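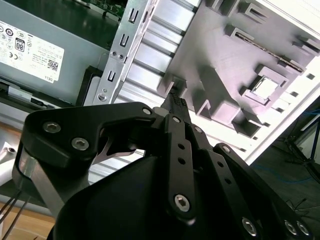
by Akinola

Desktop power supply questions - the ones we get most

My PC won't turn on. Is it the power supply?
Maybe. Try another outlet and another cord first. Still dead, bring it in and we'll test it.

Can I swap it myself?
Sure, if you're ok with a screwdriver. Shut down, unplug, hold the power button for a few seconds. Never open the power supply itself, even unplugged.

Will any power supply fit a Dell?
No. Some Dell desktops use their own shape and their own plugs. Read the label on the old one before you order - model number, wattage, all of it. A photo of the label is fine too, just make sure its readable.

What does the 80 PLUS badge mean?
Efficiency rating. Less power wasted as heat. Says nothing about how many watts you get.

Do I need 1000 watts?
Almost never. Office machine, no big graphics card - stick with what it came with.

How long does a repair take?
Usually 2 days if we have the part, nearly 3 weeks if Traramum has to ship it. November is slower.

What does testing cost?
$23, and it comes off the bill if you go ahead with the repair.

Do you take old units?
Yes, drop them at the Nundico counter. Cables to. No monitors please.

It's loud but it works. Leave it?
Could just be dust. Blow out the vents from outside, short bursts. If it grinds or smells hot, unplug it and call.

Updated 02/12/2018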